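Beltville Community Help
Laundry and Linens

How should a T-shirt be folded so that it stands upright in a basket?
Posted by Refugio Varela, 3/3/19

I am responsible for the clothing shelf at our residence hall on Lekasine Street, where shirts are stored in baskets. When they are laid flat in a stack, residents pull from the bottom and the whole pile must be folded again. I would like each shirt to stand on its edge. My present method begins with a lengthwise fold, with the bottom edge drawn straight before anything else is done. The collar end remains uneven, and the finished shirt leans. Please advise on the correct order of steps.
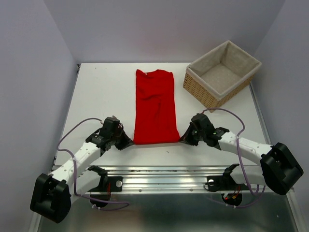

Isauro Barrera
Fold in thirds, then roll. Rolled shirts do not lean.

Gumaro Valdovinos
Rolling is acceptable for travel but is not recommended for a shared shelf, as the size of each shirt becomes difficult to read. The following procedure is used in our linen room.

Lay the shirt face down and smooth it outward from the center. Bring one side in to the middle, turn the sleeve back on itself, and repeat on the other side. The result should be a strip of even width. Fold the collar end down to a point just short of the hem, then fold the strip in thirds. The folded edge faces up in the basket.

Most leaning shirts can be traced to the strip. If one end is wider than the other, the thirds will not match and the shirt will tip toward its thinner side.

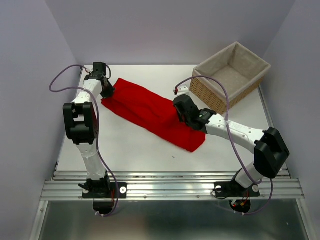 Correcting the strip takes very little time and should be done before any crosswise fold is made. Open the cloth fully if the creases are deep; pressing them down by hand only moves them elsewhere. A long red band with soft creases along one half and a smoother, wider portion at the other end is not ready for the thirds. Draw the two ends apart gently, lay the cloth down again, and reset the sides. Heavy cotton may need this twice.

Baskets should be filled firmly enough that the shirts support one another. With fewer than seven in a large basket, a bookend is advisable.

Uriel Solís
The bookend works. We use the same arrangement for pillowcases.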